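Safety and Assurance | Interview

When the left arm did not let go

In July a household assistance robot on trial at Stimivside closed its left gripper on the edge of a coffee table and did not release it for 17 minutes. There were no injuries, and the damage was limited to a shallow mark on the underside of the table and a bent finger on the gripper. The incident was nevertheless entered as a category 2 event, the second most serious grade in use at Dornis, and the trial was suspended the same afternoon.

Kirsty Hoani, who leads operational safety for the Dornis domestic programme, was in the building when it happened. She agreed to discuss the findings of the internal review, which has now been sent to the programme's partners at Tautahi and Warside.

"The first thing I would say is that the machine did what it had been told to do," Ms Hoani said. "It had lost contact with the controller for the left wrist, and the rule for a lost wrist was to hold the last position. If the last position is a closed hand around a piece of furniture, then it will hold the furniture."

The robot had been clearing litter from the sitting room, a task it had carried out many times before. It had put its left hand to the table to steady itself while reaching under it with the right. According to the review, a connector inside the left wrist had worked loose over several weeks of use, and the movement of the arm under load was enough to break the circuit. The fingers stayed shut. The right arm, which was unaffected, stopped as well.

The operator on duty pressed the emergency stop at once. Ms Hoani was careful to say that this was correct and in line with training. It did not, however, open the gripper. The fingers are held by a brake which engages when power is removed, so that a robot carrying a cup or a pan will not drop it during a power cut.

"We had thought a great deal about dropping things," she said. "We had thought much less about letting go of things. Those are two separate questions and our risk assessment treated them as one."

A manual release was fitted to the wrist, but it could be reached only from beneath, and in this case the underside of the wrist was pressed against the table. Staff had to unscrew a cover on the forearm in order to back the brake off by hand. The tool for that cover was kept in the workshop, which at Stimivside is in a separate block.

Asked whether a member of the public could have been held in the same way, Ms Hoani did not hesitate. "Yes. That is why it was graded as it was. The gripping force is limited and I would not expect a broken bone, but I would not wish to explain that to a person with their hand in it for a quarter of an hour."

The programme has since resumed under restrictions. Litter clearing was chosen as the first task to return, as the objects are light and the arm has no need to lean on anything. Under the interim rules, only the right hand may grip, and the left may be placed near the work but may not take hold of an object or a surface.
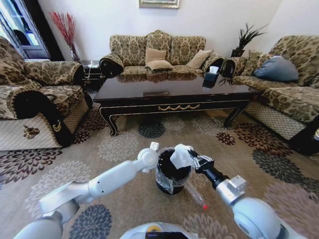

Litter clearing under the interim rules, with the tissue held in the right gripper above the bin.

Slavica Zupan, the engineer who examined the wrist after the incident, joined the second part of the conversation. She described the connector as an ordinary part of good quality, used outside the conditions for which it had been chosen. The wrist had been designed for lifting. Nothing in the drawings allowed for the arm being used as a prop.

"The leaning was added later, in software, and it was a sensible addition," Ms Zupan said. "It made the robot steadier. The trouble is that a change in software did not go back to the people who had chosen the connector. I was one of those people, and I learned about it when I had the wrist open on the bench."

Her inspection covered all 8 wrists then in service. In one other unit the same connector had begun to move in its housing, although no fault had been reported. Both have been replaced with a locking type, and the rest will follow at the next scheduled service.

There had been earlier signs. The log for the unit showed 15 brief losses of contact with the left wrist in the month before the incident, each lasting less than a second. The system recovered by itself on every occasion and recorded the event at the lowest level, which was not routinely read. Ms Hoani called this the finding that troubled her most.

"A fault that clears itself is still a fault," she said. "We were collecting the evidence and filing it where it would not be looked at. From now on a repeated loss of contact stops the work, even if the arm seems perfectly well."

The review makes further recommendations. The manual release is to be moved so that it can be worked from above or from the side – Ms Zupan has a first version on test – and the cover tool must be kept in the same room as the robot. Operators will practise freeing a closed hand as part of their induction. The rule for a lost wrist is also to be rewritten, so that the response depends on whether the hand is carrying an object or has hold of something fixed.

That last point remains open. Ms Zupan said it was not always easy for the robot to tell the difference, and that a heavy object on a high shelf could look very much like a fixed one. Warside has offered to run comparison tests, and Tautahi has asked that the left hand stay out of use at its own site until the results are known.

Ms Hoani said she supported that request and would apply the same condition at Stimivside. "I have been asked for a date when both hands will be back," she said. "I have not given one."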